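Tredgate Sloped Parts Bin, sheet metal, open top

Used / refurb stock. Listed Jun 27, 2007
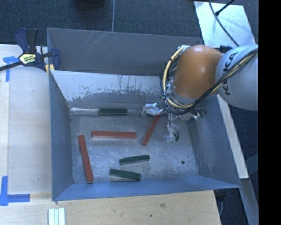 Posted by Obi, used equipment desk, Skerel

Open-top metal bin, gray, sloping sides. Heavy thing. Used hard before we got it and it looks it, see condition notes further down. Structurally fine. Price is for the bin only, blocks not included (people ask).

Good for: loose parts, offcuts, blocks, castings, anything you want to tip in and pick back out by hand or otherwise. Parts slide off the walls toward the floor so you are not fishing around in corners as much. Not good for liquids. Not good for food, please stop emailing about food.

DETAILS

Type: Tredgate sloped bin, large
Stock no: 245
Material: sheet metal
Top: open, no lid, never had one
Base: roughly rectangular
Sides: sloped
Rear: tall panel, dark gray, with a lighter slope under it
Front: long blue strip along the wall, smooth
Max load: 600 lb spread evenly, less if you drop it all in one spot
In stock: 2
Condition: used, grade C for looks, grade B for everything else

CONDITION NOTES

Read these before you order. We'd rather you knew.

Pale diagonal scratches on the tall rear panel, up near the top edge, left of center. The slope below that has the worst wear. Surface gone ragged and blotchy, darker gray coming through. Bin still works the same.

Floor is dull metal with cloudy smudges and scratches, mostly lower middle and over to the right. Small dark round spot toward the lower right as well. Right wall is scuffed, faint. Front wall is the nicest part by a long way.

We don't repaint. Tried it on a batch in May, came back chipped in a week, customers not happy, us neither. If you want it pretty buy the new one from Tredgate and scratch it yourself.

Second bin in stock is the same model with similar wear, slightly cleaner floor. If you care which one you get put it in the order notes, otherwise we ship whichever is nearer the door.

WHAT FITS

Rectangular blocks like the red and green ones lie fine on the floor at any angle, with bare metal left between them. Reddish-brown ones are longer and slimmer, dark green ones shorter and chunkier, no problem mixing them. Long stock that pokes over the top is up to you, just don't lean it all on one wall.

Small stuff (screws, washers, anything you'd lose in a coffee can) wants a liner tray. We carry the Fatberg tray, drops in flat, lifts out full if you have the arms for it. Sold seperately. Fatberg tray takes up some of the depth so measure first.

No divider slots. You can clamp a divider in, a few buyers have done it, we don't sell one.

CLEANING

Brush it out, wipe with a damp rag, dry it. Mild soap ok. No wire brush on the worn slope or you'll take off more of the finish. Touch of machine oil on the bare spots if your shop is humid.

Round spot on the floor doesn't wipe off, leave it.

SHIPPING

Ships on a pallet, strapped, cardboard on the edges. Allow 8 working days. Longer if you're up a mountain or on an island. Liftgate is extra, tell us when you order and not when the truck is outside.

Pickup ok from the Skerel yard, bring a truck or van, not a hatchback. Bring gloves. Edges are sheet metal edges.

RETURNS

Used item. Returns only if it gets there bent or it's the wrong bin. Check it before you sign, write any damage on the slip. Scratches listed above don't count, that's why they're listed above. Return freight on you unless we messed up.

ORDERING

Quote stock no. 245 by phone or email. No holds without a deposit. Both bins together, ask for a price, we'll knock somthing off and they go on the one pallet.

Also in used bins: flat bottom totes, stacking bins, tray racks
Back to all used equipment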